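Galería: la encimera de la calle Ong, antes y después de ordenar

Subido el 19/06/2021 por Kerttu Miettinen

Va rápido que tengo el horno nuevo esperando en la otra casa. Por fin la cocina de Ong. Perdón por el retraso. Las que faltan (despensa, cajones, bajo fregadero) las subo cuando pueda, en Septiembre como muy tarde.

Para quien llegue de nuevas: piso de alquiler, cocina estrecha, encimera de piedra que no se podía cambiar ni taladrar. Tampoco el azulejo. El casero dejó claro que nada de agujeros y nada de pegamento. O sea, todo lo que hicimos fue mover, quitar, guardar y volver a mover. Presupuesto total 300 euros y sobró algo, casi 30, que se fue en trapos y en un felpudo.

Lo primero fue vaciar. Todo fuera, a la mesa del salón. Hakim Sopacua hizo la lista y le salieron 26 cosas viviendo encima de la encimera, sin contar la compra. Una barbaridad para lo que mide. Había dos abrelatas. Un cargador de no se sabe qué. Tres tarros de especias sin etiqueta, que olimos por turnos y seguimos sin saber.

Luego, los montones: lo de cada día, lo de cada semana, lo de Navidad. Lo de Navidad al altillo directamente. Lo de cada semana al armario de la derecha, balda baja. Lo de cada día vuelve a la encimera, pero con sitio fijo. Cempaka Lumbantobing quería esconder también el tostador y perdió la votación, se usa mañana y tarde, no tiene sentido sacarlo y meterlo.

Reglas que quedaron (las pegamos dentro de una puerta, con celo, que eso sí se podía):

Lo que calienta, todo junto en el mismo lado.
La tabla grande, en medio y siempre a mano.
Botes y tazas, al fondo contra el azulejo.
Cables por el lado de la pared.
Si entra un trasto nuevo sale uno viejo. Esta no la cumple nadie.

La tabla merece párrafo. La compramos en Stostilley, la tienda de menaje que está detras del mercado, 20 euros en la caja de restos porque tenía una marca en un canto. Se lija y fuera. Aceite mineral una vez al mes, dejar toda la noche, pasar trapo seco por la mañana. Shirin Talebi le da con medio limón y sal gorda cuando huele a cebolla y oye, funciona. Nunca al lavavajillas!!

Lo del horno de sobremesa también me lo preguntáis mucho. Sí, ocupa. Pero el horno grande del piso tardaba una eternidad y para dos raciones no compensa. Dejad hueco por detrás y por los lados, y nada apoyado encima mientras está en marcha. Las bandejas, mejor de canto, ocupan nada y se cogen sin tirar la pila entera.

Y bueno, la foto.
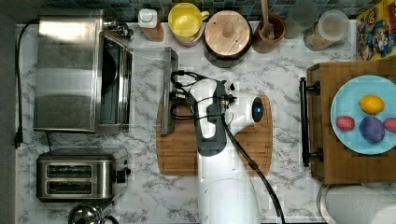
Cocina de Ong. Horno y tostador a la izquierda, la tabla grande en su sitio y la taza amarilla al fondo.

Cosas que cambiaría: una regleta mejor puesta para los aparatos, y un cajón solo para trapos. El azulejo verde azulado al final me ha acabado gustando, al principio lo quería tapar con lo que fuera. La piedra se limpia con agua tibia y jabón neutro, ni vinagre ni limón, que el mármol se come y luego no hay arreglo (el limón solo para la tabla, y en el fregadero).

Próxima galería, el lavadero de Zanow. Ningsih Goh tiene las medidas y me las pasa esta semana, creo. Dudas en los comentarios, contesto por las noches.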